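Siqueira Bench Kit: Set-Up Guide
Section 3. Before You Buy Anything

3 comments | 61 shares

Most set-up guides begin when the crate arrives. By then the money is gone and the crate is 2 inches wider than your door. Please read this section while you still have a budget. If the crate is already in the hallway, skip to Section 4 and come back when you feel strong enough.

This section covers planning for a two-arm tabletop cell used for light handling work: picking up, putting down, passing across. Welding, palletizing and anything involving soup are covered by other manuals, written by braver people.

3.1 Decide what the arms will pick up

1. Write down every object you expect the cell to handle in its first year. Use real objects. "Various items" has never fit in a gripper.

2. Next to each object, note its widest and narrowest grip points, whether it squashes, and what it costs to replace.

3. Cross out anything you added because it would look good in front of visitors. Keep the crossed-out list. You will be asked for it.

4. Sort what remains into "two fingers will do" and "two fingers will not do." Try each object yourself with thumb and forefinger before deciding. You will feel silly for as long as it takes, and it has saved at least one customer the price of a second hand.

NOTE: Food and tableware are popular first jobs and they cost very little. Buy spares anyway. Bohumila Jelínek, who wrote our training course, orders replacement bowls on the same form as the arms, on the grounds that a purchasing office will question a bowl but never a line item.

3.2 Choose what goes on the end of each arm

The two arms do not need to match. Our order form lets you tick the same box twice, and a lot of people do so out of a feeling for symmetry. Symmetry is charged at full price.

1. Assign the parallel-jaw gripper to the side that does most of the plain picking. It has fewer moving parts and you can learn to service it in an afternoon.

2. Assign a five-fingered hand only where your list from 3.1 calls for one. Budget for gloves as a consumable. The textured kind wears at the fingertips first.

3. If you are adding a wrist sensor, order it together with the hand. Ordered later, it comes with its own bracket, its own cable and its own delivery charge.

4. Check which arm has to reach the shared area in the middle of the table. If the answer is "both," plan your layout before you plan your purchase. 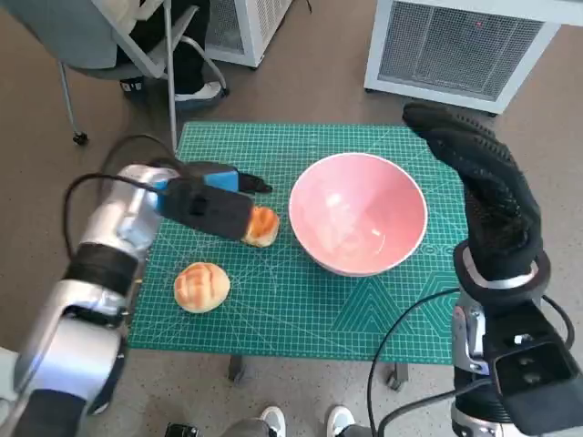 Fig. 3-1. Mixed end tooling at a small table: jaw gripper on one side, gloved five-fingered hand on the other, two buns and a bowl on a gridded mat.

CAUTION: Hands are the most expensive thing you will order and the easiest thing to rest a coffee on. Do neither without thinking.

3.3 Measure the room

1. Measure the floor space for the table, then add the space for both arms at full reach. Mark it on the floor with tape. Leave the tape down for a full working day and see who complains.

2. Allow standing room on at least one side. Someone is going to spend a great deal of time there putting things back where they started.

3. Allow room for a chair outside the reach of either arm. It will be occupied whether you planned for it or not, and a planned chair can be put somewhere sensible.

4. Plan the cable routes now. Include the slack each arm needs when it moves, and keep hanging loops out of the places where people put their feet. Cable guides are listed as optional in the catalog. Treat the word as a figure of speech.

5. Measure the door. Measure it again with the door handle on.

NOTE: The table itself can be small and ordinary, provided it doesn't wobble. A cutting mat with a printed grid makes a perfectly good work surface and lets you put objects back in the same squares each time. You can buy one at a craft store. We do sell our own, and our sales department has asked us to mention it.

3.4 Build the budget

Do these steps in order. The usual method is to start with the total and work backward until something gives, and what gives is the spare parts.

1. Enter the arms and end tooling at list price. Discounts are wonderful things and should be entered after you have one in writing.

2. Enter mounting, cables, guides, mats and test objects. For a typical two-arm cell our parts list runs to 84 lines, most of them dull. Leave none of them out on that account.

3. Enter software. The Usidbridge license is per cell, and the Gelance planning add-on is per seat. Count the seats before your colleagues hear there is a choice.

4. Enter training for two people. One trained person is a single point of failure with vacation days.

5. Add 20 percent and label it "contingency." If pressed for a more detailed label, write it again in capitals.

6. Enter shipping last and sit down first.

CAUTION: Do not pay for the contingency by deleting the training. Raltosport did this for their first cell and spent 32 working days finding out what the red light meant. They have kindly allowed us to print this. The red light is explained in Section 7.

3.5 Time the order

1. Ask for a lead time on every item. Your start date is set by the slowest one, usually a bracket.

2. If your budget year closes in December, have the order approved well before then. So does everyone else's, and we have the same number of people in December as in every other month, less the ones who are skiing.

3. Have the table, mat and power in place before the arms ship.

4. Name one person to sign for the delivery and one person to open it. When these are the same person, the packing list tends to get read afterward.

For a second opinion on your plan, send the completed worksheet (Appendix B) to Lauri Sjöberg in applications support. He replies before 4 p.m. and will tell you if you are buying too much, a habit we have discussed with him.

Next: Section 4. Unpacking and Lifting

Share this section | 3 comments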